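November 8, 2019

Second day of the media conference. I came home with a tote bag I didn't want and a headache I earned. I'm writing this before I go soft on it, which always happens by Sunday.

The morning belonged to Kultodus, the newsletter platform. Their pitch is that local news can live on paid email if the publisher would only "own the relationship." I have been hearing about owning the relationship for most of my working life. It used to mean knowing the subscriber's address and making sure the paper didn't land in a puddle. Now it means a dashboard. They put up a slide saying one small-town site had gone from 800 paying readers to 2114 after switching over. Big applause. I wrote both numbers down and then wrote "over how long?" next to them, and I still don't have the answer. I asked at the microphone. I was told it was "a strong growth window." I also asked how many of those people were on the one-dollar trial, and we moved on to the next question pretty fast.

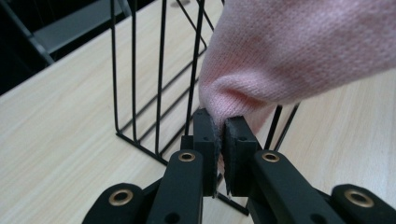 Maybe it's a fine product. The signup page looked clean and it loaded on the hotel wifi, so it beats our own site on that score. But I've sat through this same talk with apps in it, and before that with tablets, and before that with video. Each time the small-town site on the slide is doing great. I'd like to see the slide from the following year. I looked for two of the success stories I had in my notes from an older conference and both addresses now go to a page selling vitamins.

Lunch was a wrap. I ate it standing up next to the Silex booth, where they were giving away socks if you let them scan your badge. I let them scan my badge. So I suppose I now have a relationship and they own it.
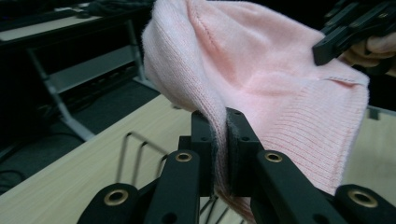

Pink knit, up close.

After lunch came the audience panel, which I had hopes for. Four people on stage and all of them agreed with each other. The claim was that readers under thirty will pay for news if it "reflects their values." The proof was a survey of 2000 people who were asked if they would pay. Of course they said yes. I would say yes if you asked me whether I planned to floss. Asking people what they'd do and watching what they do are different jobs, and the second one costs more, so we keep getting the first.

I will admit one thing stuck. A woman in the row ahead of me, from a weekly I'd never heard of, said they had stopped counting page views altogether and just count how many people call or write in about a story. She said some weeks it's two. She didn't seem upset by it. I don't know how you sell an ad against that, and I didn't get a chance to ask her. 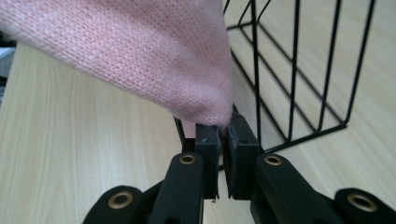 Later, at the kitchen table

Read through the Pranadden contract they handed me on the way out. It's a pilot, "free through December," and the price after that is in a separate document that isn't in the folder. The data clause runs longer than the part about what they'd do for us. I've marked three places in pencil. My guess is the desk will want to sign anyway, as free is free, and I'll be the one who said no and gets left off the next email.

Need to send in my parking receipt and write up the Kultodus thing for Monday. I'm putting the question about the time period in the first paragraph.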